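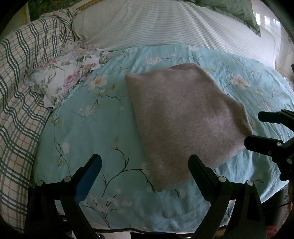 Acta de la reunión de seguimiento: manual del altavoz portátil Tutwood, segunda edición
Sala pequeña de Dovent, 10:00
Preside: Yatziri Zavala (producto)
Asisten: documentación, atención al cliente, compras y, por teléfono y a ratos, la imprenta Quiambao

1. Aprobación del acta anterior
Se aprueba con una corrección. Donde decía «el manual quedó claro» debe decir «el manual quedó entregado».

2. Consultas recibidas
Atención al cliente informa de 665 consultas desde el lanzamiento. La mayoría pregunta cómo se empareja el altavoz con el teléfono, asunto al que la primera edición dedica una página entera. Se lee la página en voz alta. Al terminar, compras pregunta cómo se empareja el altavoz con el teléfono.

Producto señala que el texto llama al mismo botón «tecla de función», «botón principal» y, en el apartado de llamadas, «el mando». Se acuerda «botón central» para todo el documento. Documentación pide que conste que lo propuso en marzo. Consta.

3. Luces indicadoras
El manual describe 18 combinaciones de parpadeo. El altavoz produce 8. Ingeniería, consultada por mensaje, contesta que las demás «estaban previstas». Se suprimen todas las previstas y las que quedan pasan a una tabla de dos columnas: qué hace la luz y qué tiene que hacer el usuario. La fila «luz roja fija» se deja pendiente, ya que las dos personas que dicen saber lo que significa no coinciden.

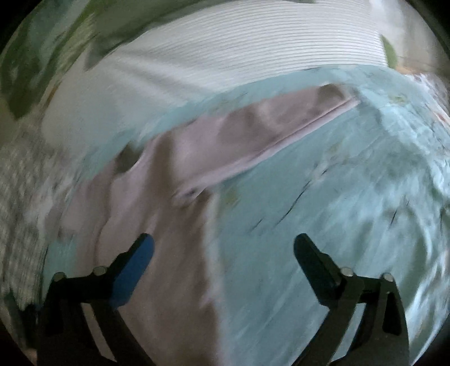 Acta redactada por Yatziri Zavala
Documentación de producto, Dovent

4. Advertencias de seguridad
La advertencia de no sumergir el aparato aparece en tres sitios, uno de ellos junto al dibujo de una piscina. El dibujo se retira. Compras defiende que era bonito y se le agradece el comentario.

Se discute durante veinte minutos si «no desmontar» necesita signos de exclamación. Se aprueba uno solo, al final.

5. Traducción
La frase «mantener presionado hasta sentir el sonido» ha generado correspondencia. Se sustituye por «mantenga pulsado el botón central hasta oír un pitido». El resto del capítulo de garantía se traducirá de nuevo desde el original, en cuanto aparezca el original. Se cree que está en Trindville, en el ordenador antiguo del almacén.

6. Imprenta
Quiambao confirma una primera tirada de 500 ejemplares en papel sin brillo. Pregunta si el pliego va doblado en acordeón o en cruz. La sala vota acordeón, con la abstención de quien dobló a mano los de la edición anterior. La llamada se corta antes de hablar del precio y no se recupera.

7. Ruegos y preguntas
Atención al cliente ruega que el teléfono de asistencia impreso en la contraportada sea el de atención al cliente. Se comprobará.

Acuerdos
Documentación: unificar «botón central» y rehacer la tabla de luces.
Ingeniería: explicar por escrito la luz roja fija.
Compras: llamar a Quiambao y pedir presupuesto.
Producto: localizar el original de la garantía.

Se levanta la sesión a las 11:40. La próxima se convocará cuando lleguen las pruebas de imprenta.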